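Why Does Bread Have Holes In It?

Cut a slice of bread and look at it closely. It's full of holes. You paid for a loaf, and a good part of what you got was air. Before you write an angry letter to the bakery, you should know who did it.

The culprit is yeast. Yeast is alive, and it's so small that you need a microscope to see just one. It has no eyes, no legs and no hobbies. What it does have is an appetite. Mix it with flour and warm water and it starts eating the sugars in the dough. Then it burps. (Scientists say it "gives off carbon dioxide." It's a burp.)

Each burp is a bubble of gas, and the bubble would like to leave. It can't. When you knead dough, you make something stretchy called gluten, and gluten holds on to gas the way a balloon does. More bubbles, more stretching – and after an hour or so the dough has puffed up over the side of the bowl.
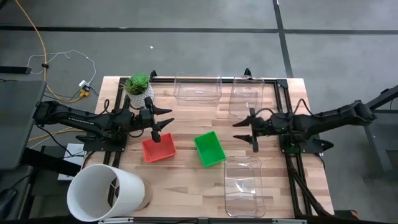 Then comes the oven, and here the story gets a little sad. The heat makes the bubbles swell one last time, and the yeast dies. The dough around the bubbles turns firm, so the holes stay where they are. You are eating a very tasty set of empty rooms.

Not every bread bothers with this. Many flatbreads, such as tortillas, are made with no yeast at all. They stay flat, and they're much better at holding beans.

Want to see yeast at work? Ask a grown-up for a spoonful of dry yeast, a pinch of sugar and half a cup of warm water. Stir, then wait 13 minutes. The foam on top is all burps. It smells a bit odd, too, but so would you.

© Wurnero Kitchen Pages for Kids | Contact us | Back to top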